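Raltden > News and Reports > Visits

Report on a Visit to the Hatik Simulation Laboratory, Flultthorpe

Dec 14, 2020

Members of the Raltden automation group were received at the Hatik laboratory to see how examples are gathered for its kitchen-task learning system. All of the work shown to us was done in simulation.

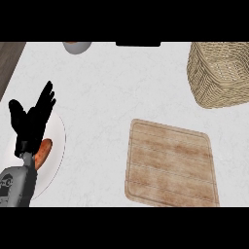
Each example begins from a saved starting layout, and an operator guides the simulated arms through one short task. The laboratory keeps failed attempts in a separate set — a practice it adopted in March. During our visit 62 attempts were recorded, of which 14 were set aside for review.

The later part of the session dealt with tasks that involve both arms. The layout included an orange food item on a white plate and a bagel-like ring on a wooden cutting board, with one black multi-fingered hand over each. Staff explained that both hands are recorded on a single timeline.

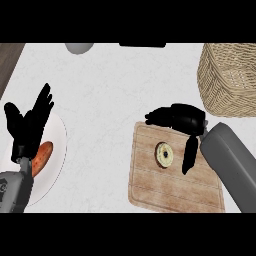 Discussion and Next Steps

Our group asked how much the starting layouts vary. Hatik currently uses 12 for this task family and intends to add more. Written notes will be shared with the Ó Dálaigh office, and a return visit is under consideration.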